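Re: [cell-users] Trarken folding cell stops mid-shirt with grip fault

On the Stotham cell, 3 of the last 41 runs ended the way you describe. I went through the logs last night and can add a few points.

> We are seeing fault 66 on the left arm during the sleeve step.
> The controller says "object lost" but the cloth is still
> between the fingers. After reset the arm opens and drops it.
> Is anyone else on the Clastico fingers getting this?

Yes, same fingers, same code. The fault is raised when finger width stays below the "held" threshold for 250 ms. One layer of thin jersey is under that threshold when the fingers close fully, so a good single-layer grip reads as a miss. Thick seams and cuffs pass.

The drop after reset is the part I would call a safety matter. Reset sends an open command before the arm state is checked – anyone reaching in to free the cloth has fingers near a moving gripper. Until this is fixed we hit the e-stop before reaching in and do not use remote reset at all.

Things that did not help: new finger pads, slower close, recalibrating the width sensor. Lowering the threshold stops the false faults but then real misses go through, and the arm folds air.

Frimpong support has the logs and has not replied yet. Please send your firmware version and the width trace if you kept it. Stills from the cell follow. 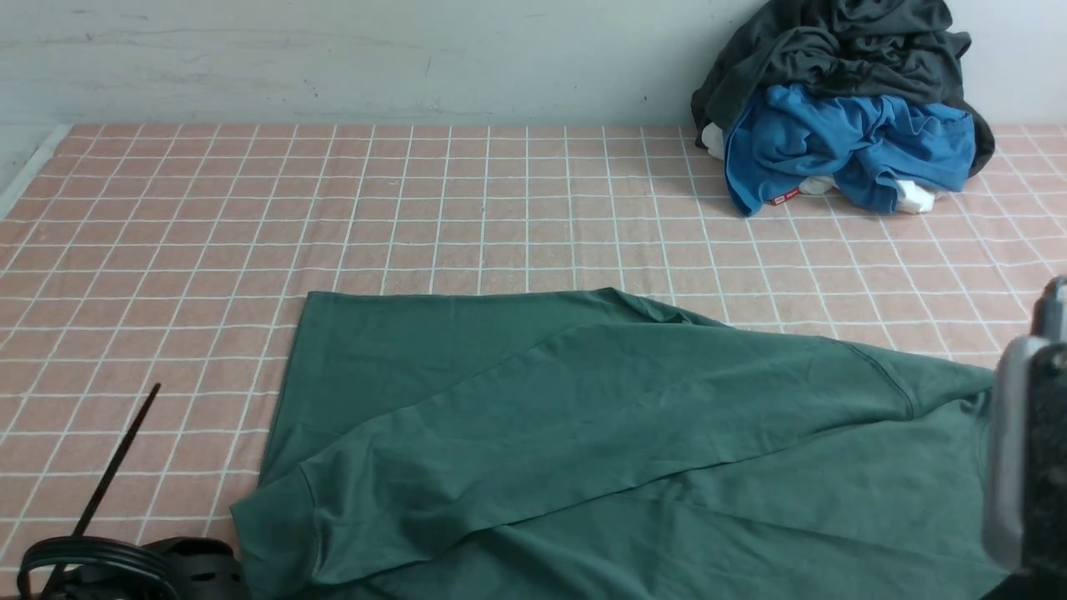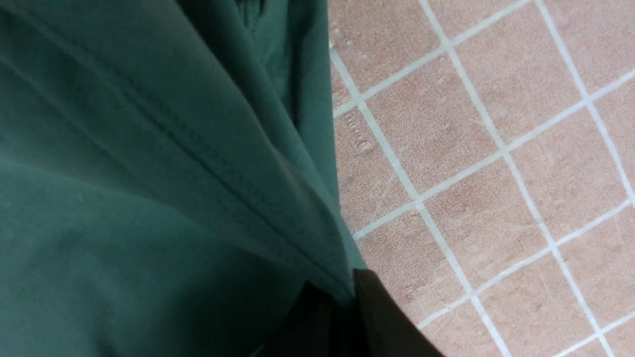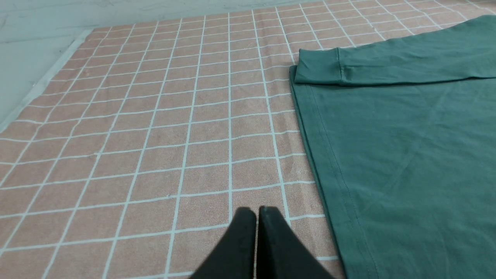
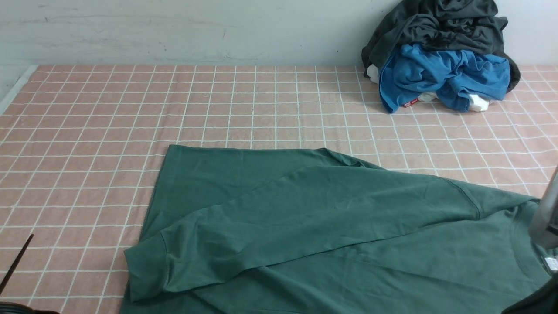 Green long-sleeved shirt on the grid cover. First and last: head camera. Second and third: wrist cameras.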